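4. Evaluation of the Hand-Held Collection Kit

4.1 Kit and test setting

The kit under review is sold by Urka as a package for small labs that want to record manipulation data without putting an arm on the floor. It consists of a hand-held gripper with a camera mounted on it, the Skilik recording software, and one year of support by e-mail. We bought the kit at list price in July and received no help from the vendor beyond what any customer gets. Haslam, the second kit in our comparison, is covered in Section 5.

We chose desk work for the first round of tests, as the objects are small, light and cheap to replace. The task used in this section is stamping: the operator handles a small rubber stamp, an ink pad and paper on a white tabletop. Stamping puts two demands on a gripper. The stamp has to be held firmly enough that it does not turn in the grip, and it has to be set down square.
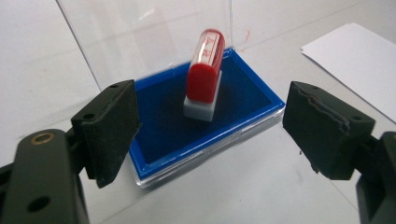

Kostulau Laboratory, Applied Manipulation Group
Correspondence: kit-review@kostulau.example

Figure 1. Stamp standing on the ink pad between the open fingers, as seen by the gripper camera. The lid of the pad case is open.

Each operator recorded 30 episodes after a practice period of 20 minutes. An episode began when the operator pressed the record button and ended when the stamp was back on the pad. Episodes in which the stamp was dropped were kept and labeled as failures. We did not edit the video or trim the start of any recording.

4.2 Fingers and pads

The fingers come assembled. Each one has a pad block at the inner end and a brass-colored bushing in the arm. The pads are the part that touches the object, and they are also the part we have the most to say about. In Figure 1 the right pad is frayed along its top and left sides, and the outer layer has a ragged seam. Operators did not report that this changed the feel of the grip, but a worn edge changes how the pad looks to the camera, and a policy trained on one set of pads may later be run with another. We suggest that users photograph the pads at the start of each session and keep the photographs with the data.

Urka lists the pads as a spare part. Our order for replacements took 3 weeks to arrive. The manual covers the swap on a single page, which was enough for an operator who had not done it before.

4.3 Camera view

The camera looks out between the fingers, so both pads stay in view while the operator works. This is useful for judging when contact is made. It also means that the fingers take up part of the picture at all times, and an object low in the view can be hidden by a pad. In Figure 1 the right pad covers part of the lower edge of the paper. For a task where the target is a mark on the page, the operator has to learn to approach so that the target stays in the gap.
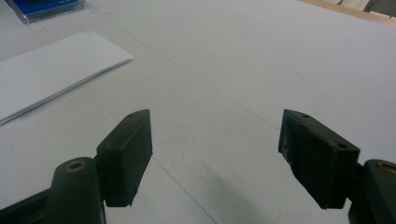
Wide opening was adequate for everything we tried at the desk. Operators found it easiest to open the fingers fully before moving toward an object, then close slowly over the last part of the approach. We wrote this into our instructions after the first session, and later recordings were more alike as a result.

Lighting needed little attention. We used the ceiling lights of the room and left the exposure setting at its default. The clear plastic lid of the pad case was a concern before testing, given that transparent parts are hard for many depth methods, but the kit records color video only and Skilik does not try to estimate depth. Users who need depth will have to add it themselves.

4.4 Software

Skilik installed without trouble on 2 of our machines. It saves each episode to its own folder and lets the operator mark success or failure with a single key. Export is slow, and the program cannot be used for recording while an export is running.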